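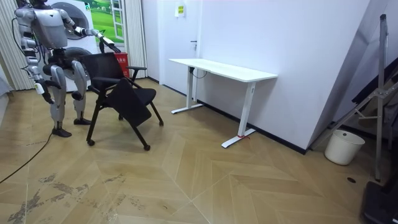 Humanoid and office chair, one gripper just above the backrest.

Cordless tools > Batteries and chargers

Topic: Ganier 12V drill, lithium swap, cutting out under load

bquinlan
Right, I've done the thing everyone on here says is easy. Took the dead NiCd sticks out of my old Ganier drill, put three 18650s in with a balance board from Jivura, soldered it up, charged it, felt very pleased with myself for an entire evening. It drills softwood nicely. Put a 60 mm hole saw on it and it stops dead the moment it bites. Take the pack off, put it back on, it runs again until the next time I ask it to do any work.

Board is sold as 20 amp. Cells are from a laptop pack, 2 of them Wang and one with no wrapper I'd care to trust. Any ideas that don't involve buying a new drill? I have been told at home that I should buy a new drill.
Bronwyn Quinlan

oldbrush
Laptop cells. There's your answer. They're made to sip, and you're asking them to down a pint. The voltage sags, the board thinks the pack is flat and shuts the door.

tarnished_tip
Disagree, or half disagree. A stalled drill motor will pull far more than 20 amps for a moment and the board will trip on that whatever cells are behind it. I had the same fault with brand new high drain cells and the cheap board. Changed to a 40 amp one, fault gone, still using it.

oldbrush
And your high drain cells were happy with it. Put a 40 amp board on laptop cells and all you've done is sack the doorman.

tarnished_tip
I didn't say leave the laptop cells in. I said the board is also rubbish. Both can be rubbish.

bquinlan
Measured it. 12.4 V sitting on the bench, and it drops below 9 just before it cuts out. One cell falls a lot further than the other two. I'll let you guess which.

desong
The naked one. Chuck it (recycling point, please, not the kitchen bin).

Three things I'd check before spending any money. What gauge is the wire from the pack to the trigger? Did you solder straight to the cell ends, and how long did you have the iron on them? And are the balance leads in the right order? I had two crossed on mine and got away with it, which I put down to clean living.
Da-eun Song

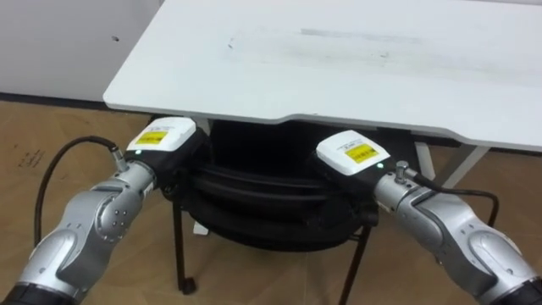
Two silver arms, black object on the chair.

bquinlan
Wire is whatever was in the drawer. Soldered straight to the ends, and "how long" is a question I'd like to leave in the past. Balance leads are right, I checked them against the drawing again this morning.

oldbrush
So: unknown cells, cooked, on bell wire. The drill is the only part of this I'd keep.

desong
Be nice. Get three matched high drain cells with the tags already welded on, solder to the tags, and use proper thick silicone wire. Keep the charger voltage at 12.6 and don't use the old NiCd charger on it, ever.

bquinlan
...the old charger is what I charged it with.

tarnished_tip
Unplug it. Now. We'll wait.

bquinlan
Unplugged. The pack is outside on the patio slabs, away from the shed. I've ordered tagged cells, a 40 amp board and a Posus charger with the right voltage on the label. Total is slightly more than I paid for the drill.

oldbrush
Welcome to the hobby. Post a reading under load when the new ones are in.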